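五秒

最初の報告書には「手指挟み、軽傷、一名」とだけ書いてあった。発生日は2018年5月29日、場所はSirolbridgeにあるKinnearの配送所、設備の欄にはSkultenと記入されていた。Skultenは棚から箱を取ってトレイに移す腕で、私の勤めるJokentが作っている。報告書は翌朝、私の机に回ってきた。不具合の原因を調べるのが私の仕事だった。

電車を二本乗り継いで配送所に着いたのは昼前だった。入口で入館証と踵の固い靴を借りた。靴は私の足には大きく、歩くたびに踵が浮いた。所長は私を事務所に通さず、そのまま三番の列まで連れていった。腕は電源を落とされ、黄色いテープで囲まれていた。肘を曲げ、指を少し開いた姿勢で止まっていた。いつもの保管姿勢だった。事故のときの姿勢のまま残しておいてほしかったが、棚がふさがって隣の列まで使えなくなるので夜のうちに戻したという。

「写真は」と私は訊いた。

「撮っていません。先に手当てをしましたから」

それはそうだろうと思った。

けがをしたのは夜勤の男性で、右手の人差し指と中指の先を、箱とトレイの縁のあいだに挟まれていた。骨は折れていなかった。爪が一枚だめになった。彼はその日も出てきていて、休憩室で左手を使ってうどんを食べていた。私は向かいに座り、食べ終わるのを待った。

「止まっていたんです」と彼は言った。

「腕がですか」

「はい。箱を持ったまま、トレイの上で止まっていました。エラーだと思いました。前にもあったので。それで箱を取ろうとしました」

「ランプは何色でしたか」

「見ていません。見たと思いますけど、覚えていません」

「前にもあった、というのは」

「止まることがです。放っておくとまた動きます。だから、止まっているのか動いているのか分からないんです。みんな知っています」

私は手帳に、みんな知っている、と書いた。報告書にはなかったことだった。

柵の内側に手を入れてはいけないことになっていたが、三番の列には柵がなかった。この型は人のそばで使うことを前提にしていて、人に触れれば力を抜いて止まる。実際、止まってはいた。ただ、指がトレイの金属の縁に当たっていたので、力が抜けるまでのわずかなあいだに爪がつぶれた。試験のときには縁のないトレイを使っていた。それは別の問題として、別の用紙に書いた。

午後は記録を吸い出して、その場で読んだ。パイプ椅子を借り、膝に端末を載せた。腕の記録は1088行あった。停止命令は一つも出ていない。異常もない。関節の温度も電流も平らだった。箱を棚から引き出し、持ち上げ、トレイの上まで運び、そこで五秒、何もしていなかった。それから箱を下ろしはじめ、下ろしている途中で接触を検知し、止まった。

五秒のあいだ、腕には「待て」という命令も出ていなかった。動けという命令が出つづけていて、その行き先が、いまいる場所だった。つまり腕は止まっていたわけではなく、ずっと同じところへ行こうとしていた。ランプは緑のままだったはずだ。緑は運転中の色で、仕様どおりだった。

所長は私の後ろに立って画面を見ていたが、読めるわけではないようだった。

「故障ですか」

「故障の記録はありません」

「では、うちの者が悪いんですか」

「そういうことを調べに来たのではありません」

言ってから、ではどういうことを調べに来たのかと訊かれたら困ると思ったが、所長は訊かなかった。彼は三番の列をいつから使えるかとだけ訊いた。私は使わないでくださいと言った。隣の列の同じ型も止めてもらった。所長は電話をかけに行き、長いあいだ戻らなかった。

帰る前に、夜勤の詰所の壁に貼ってある引き継ぎ表を見せてもらった。表は三月分まで残っていて、備考の欄に、鉛筆で「考え中」と書いてある日が何日もあった。何のことかと訊くと、年配の作業員が、腕のことだと教えてくれた。箱を持って止まることを、ここではそう呼んでいた。考え中のときは先に箱を取ってやると早い、と彼は言った。新しく入った者にもそう教えていた。

会社に戻ると、設計の人間はセンサーを疑い、制御の人間は通信を疑った。二日かけて両方を調べ、どちらも何ともなかった。三日目に試験室に同じ列を作った。棚とトレイを置き、配送所から送ってもらった箱を並べた。トレイには金属の縁をつけた。腕はよく働いた。袋も、缶も、丸い容器も、滞りなく移した。缶詰を続けて移しているときなど、見ていて眠くなるほどだった。

夕方になって、薄い箱の番が来た。腕は箱を取り、トレイの上まで運び、止まった。

私は時計を見ていた。隣にいた若い技術者が、あ、と言って一歩前に出た。私は彼の腕をつかんだ。つかまなければ手を出していたと思う。彼もそう言った。腕はやがて箱を下ろし、次の箱を取りに行った。

同じ箱をもう一度流すと、今度は止まらなかった。向きを変えて流すと止まった。細かい字がたくさん印刷された面が手首のカメラのほうを向いているときに、止まることが多かった。無地の箱では起きなかった。白い紙を貼って字を隠しても起きなかった。その紙にペンで適当に線を書き込むと、たまに止まった。

若い技術者が言った。

「読んでいるみたいですね」

腕は字を読まない。読む仕組みが入っていない。私はそう答えて、夜までかけて条件を表にした。表を見れば見るほど、読んでいるとしか言いようのない分布だった。

Skultenの動きは、人が作った手本から学ばせてある。決まった道筋をなぞらせる前の型とは違い、どこへどう動かすかを誰かが書いたわけではない。人が手持ちの把持具で物をつかみ、運び、置く。それを手元のカメラと一緒に記録して、山ほど腕に見せる。だから、なぜそう動いたかを知ろうとすると、どの手本がそうさせたのかを探すことになる。これは気の長い仕事で、たいてい見つからない。

私は手本の倉を借りて、薄い箱を扱ったものだけを抜き出した。手が途中で動かなくなる箇所を機械に探させた。どの作業者にも短い間はあった。くしゃみをしたとか、持ち直したとか、置き場所に迷ったとか、そういうものだ。ところが一人だけ、箱を扱った手本のほとんどに間のある作業者がいた。その人の箱の手本は583本あった。薄い箱の手本としては、ほかの誰よりも多かった。

一本ずつ見た。夜に家で見たものもある。箱が持ち上がる。字の面がこちらを向く。そのまま止まる。しばらくして、置かれる。つまむ位置も力も申し分なかった。落としたものは一本もなかった。審査の欄にはどれも「良」とついていた。審査の基準は、落とさないこと、つぶさないこと、決められた場所に置くことだった。止まらないこと、という項目はなかった。

基準を書いたのは私だった。三年前、まだ別の部署にいたときに、頼まれて一日で書いた。書いたことは覚えていたが、何を書いたかは忘れていた。

七月に入ってから、その作業者に会いに行った。手本作りは外に出してあって、自宅でやっている人も多い。間に入っている会社は、作業者に直接会うのは前例がないと言って渋った。苦情ではないと説明するのに手紙を三通書いた。四通目を書いている途中で許可が出た。

集合住宅の四階で、昇降機はなかった。出てきたのは六十を過ぎたくらいの女性で、私の名刺を両手で受け取り、裏も読んだ。裏には会社の住所が英語で書いてあるだけだったが、最後の行まで目を動かしているのが分かった。

「切られるんですか」と彼女は先に訊いた。

「いいえ。いつもどおりの作業を見せてもらいに来ました」

「見ていられると、いつもどおりにはできませんよ」

「それでもかまいません」

部屋は狭かった。彼女は卓の上のものを奥へ押しやって場所を空けたが、全部は片づけなかった。いつもどおりと言われたので、と彼女は言った。卓には果物の絵のついたビニールの布がかけてあった。私は壁ぎわの丸椅子をもらい、膝の上に手帳を開いた。彼女は椅子の背に手をかけて少し腰を伸ばしてから、把持具の柄を握った。

はじめのうちは確かにぎこちなかった。袋をつかみ、隣へ移し、また戻した。小さな物をつまむときには口をすぼめた。やがて私のことを気にしなくなったのか、動きに調子が出てきた。画面で何百回も見た動きだった。速くはないが、迷いがない。次に彼女は箱に移った。 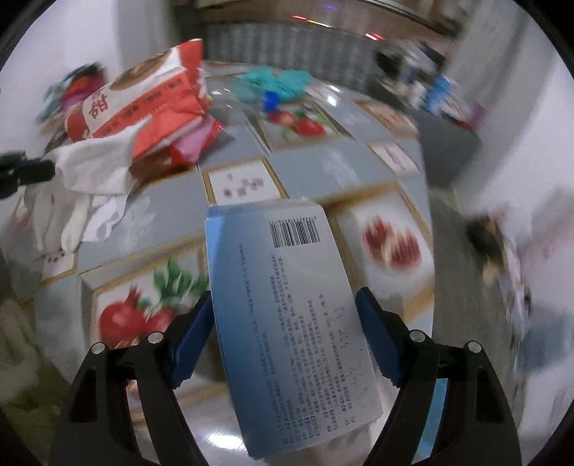
手が止まった。私は手帳に時刻を書き、それから彼女の顔を見た。目が細かく動いていた。唇もわずかに動いていた。やがて彼女は箱を置き、また取り、同じところでまた止まった。

「いま、何をしていますか」

「何って、運んでいます」

「そのあいだに、何かしていますか」

彼女は考えた。考えているあいだも箱を挟んだままだった。

「読んでいますね」と彼女は言った。少し驚いたようだった。

「何が書いてあるんですか」

「書いてあることがです。作った会社とか、しまっておく場所とか。字があると読んでしまうんです。昔、印刷所で校正をしていたので」

「同じ箱でも、毎回読むんですか」

「毎回、最初からです。途中までだと気持ちが悪くて。でも全部は読めませんよ、横になっていますから。二、三行で、まあいいかと思って置くんです」

二、三行で五秒だった。私はそれを手帳に書いた。

彼女は把持具を卓に置いて、手をさすった。それから、何かあったんですか、と訊いた。

会社からは、事故のことは話さないようにと言われていた。私は、腕が箱を持ったまま止まることがある、と言った。止まると壊れたように見えるので、そばの人が手を出してしまうことがある、と言った。そこまで言えば、話したのと同じだった。

「けがをした人がいるんですね」

「軽いけがです」

「どこを」

「指です」

彼女は自分の指を見た。それから把持具の黒い指を見て、それを卓の端のほうへ少しずらした。

「わたしが読んだからですか」

「基準に、止まってはいけないと書いていませんでした。書かなかったのは私です」

「でも、読んだのはわたしでしょう」

私は返事ができず、手帳に何か書くふりをした。外で誰かが自転車のスタンドを立てる音がした。彼女は立って湯を沸かし、茶を出してくれた。茶の袋の裏を読んでから湯を注いだ。

「その機械も、読んでいるんですか」

「読んではいません。止まっているだけです」

「では、何のために止まるんですか」

「あなたが止まったからです」

「かわいそうに」と彼女は言った。機械のことか、指をけがした人のことか、分からなかった。私は訊かなかった。

茶を飲んだあと、彼女はもう一度やってみると言い出した。読まずにやってみるという。私は頼んでいなかったが、止めもしなかった。彼女は箱をつかみ、目をそらして壁のほうを見た。箱は置き場所から大きくずれて倒れた。次は目を薄く開けてやった。今度は置けたが、やはり途中で一度止まった。字の面を向こうに回してつかむと、すっと動いた。彼女はそれを何度か繰り返し、これならできますね、と言った。声は明るくなかった。

「字が見えないと、何を持っているのか分からないので、つまらないです」

帰りがけ、彼女は階段の下まで送ると言い、三階で私が断った。けがをした人によろしく伝えてほしいと言われた。伝えられるかどうか分からないと答えると、それもそうですね、と言って上がっていった。

報告書には原因を三つ書いた。手本の中の停滞。停滞中と待機中が同じ緑のランプで示されること。縁のあるトレイで試験をしていなかったこと。一つ目の項には、作業者の癖と書かず、基準の不備と書いた。上の人間がそれを作業者の癖と書き直し、私がまた戻した。それが二度続いた。三度目は戻ってこなかったので、そのまま出た。

対策は簡単なほうから進んだ。ランプは、腕が物を持って動かずにいるあいだ、黄色で点滅するようになった。トレイの縁には軟らかい覆いがついた。物を持って一秒以上動かなければ、腕は箱を棚に戻して、自分で停止に入る。停止に入れば音が鳴る。配送所からは、音がうるさいという連絡がすぐに来た。

手本のほうは面倒だった。間のある箇所だけを切って前後をつなぐと、腕は箱を下ろすときに妙な急ぎ方をした。つなぎ目で速さが合わないのだった。全部を捨てると、今度は薄い箱をよくつぶすようになった。あの人の手本がなくなると、薄い箱の上手なつまみ方もなくなった。およそ400本を手で直し、残りは捨てた。直すといっても、一本ずつ見て、字を読んでいるところと、置く場所を見定めているところとを分けるだけだ。見ただけではなかなか分からない。私は若い技術者と二人でそれをやった。彼は途中から、彼女がどの行を読んでいるか当てられるようになったと言った。確かめようがなかった。

新しい学習を入れたSkultenは、試験室で三週間、何も起こさなかった。字の多い箱も、線を書き込んだ紙を貼った箱も、止まらずに移した。私は承認の欄に判を押した。

配送所で運転を再開する日、私も立ち会った。三番の列の床には、手を出してよい範囲といけない範囲の線が新しく引いてあった。夜勤の男性も来ていた。爪はまだ半分ほどで、色が違った。彼は線の外に立ち、両手を上着のポケットに入れていた。そうしろと言われたのかと訊くと、いいえ、と答えた。

「考え中のときは、先に取ってやるのが親切だと思っていたんです」

「もう、なりません」

「そうですか」

腕が動きだした。箱を取り、運び、置いた。次の箱を取り、運び、置いた。所長が腕時計を見て、前より速いですねと言った。私はそうですと答えた。見ていた人たちは一人ずつ持ち場に戻り、私と夜勤の男性が残った。

缶が続き、袋が続いた。それから薄い箱が来た。裏にびっしり字のある、菓子か何かの箱だった。腕はそれをつまみ、字の面をカメラに向けてトレイの上まで運んだ。

ごく短いあいだ、遅くなったように見えた。

箱は置かれた。ランプは緑だった。音も鳴らなかった。夜勤の男性が私を見た。私は端末を開き、いまの動きの記録を呼び出した。速さの線には浅いくぼみがあった。規格の内側で、下ろす前の減速と言えばそれで通る深さだった。

「いまの、見ましたか」と彼が言った。

「見ました」

「なりましたか」

私は腕を停止させた。音が鳴り、ランプが赤に変わり、戻っていった人たちが顔を上げた。所長が通路の向こうから歩いてくるのが見えた。私はパイプ椅子を借りて、線の外に座り、記録を最初の行から読みはじめた。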